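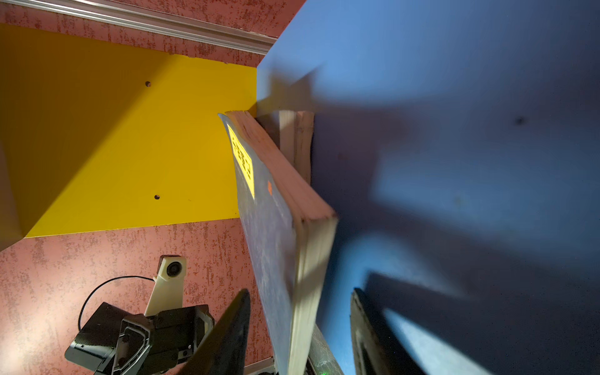
Yellow and blue panels against a mottled reddish-pink surface.

KOVHAM COMMUNITY PLAYHOUSE TO REOPEN IN DECEMBER WITH A NEW COLOR SCHEME AND A FULL WINTER SEASON

KOVHAM – After a long summer and an even longer fall of dust sheets, borrowed ladders and rehearsals held wherever a room could be found, the Kovham Community Playhouse is delighted to announce that it will open its doors again this December, and we could not be happier to be saying so at last.

The Playhouse has been a part of life on Grisel Street since 2000, when a small group of neighbors put on a comedy in what was then an empty feed store and found, to their surprise, that people wanted another one. There have been 19 winter seasons since then (a few were skipped, for reasons our regulars will remember all too well), and a good many of the people who sat in the front row as children now bring children of their own.

Returning visitors will notice the color first. The old beige, which was never much loved and had not improved with age, has given way to bright yellow, strong blue and warm reds, all picked from suggestions left in the box by the ticket window last spring. We received nearly 200 of these, including several very firm opinions about purple, and we read every one of them with great pleasure.

The work was carried out by Pellegrini Builders, who were patient with us when we changed our minds about the lobby and patient again when we changed them back. Besides the painting, the auditorium has new seats with a little more room for the knees, the coat room has moved to the side of the building where it is out of the draft, and the restrooms now have a proper line of hooks, something our audiences have been asking for since the very beginning.

The season opens with "The Brallum Lights," a family play with songs, set in a lighthouse during a snowstorm and written by members of our own Thursday-night writing circle, which in spite of its name has been meeting at all sorts of times this year. Evening performances begin at 7:30 p.m., with the doors opening an hour earlier so that everyone has time for cider and a good look around. Matinees begin at 2 p.m. and are especially suited to younger children, who are welcome to wiggle, whisper and ask questions out loud.

Ticket prices are the same as last season. Season passes bought before the closure will be honored in full, and holders need only bring the old card to the ticket window to have it exchanged. Seats for wheelchair users and their companions can be reserved by phone or in person.

The Playhouse is also looking for singers for the spring show, with or without experience. Sign-up sheets will be in the lobby from opening night onward, next to the cider.

About the Kovham Community Playhouse
The Kovham Community Playhouse is a nonprofit theater presenting plays, concerts and workshops for all ages. Press inquiries and requests for review tickets may be left at the Grisel Street ticket window.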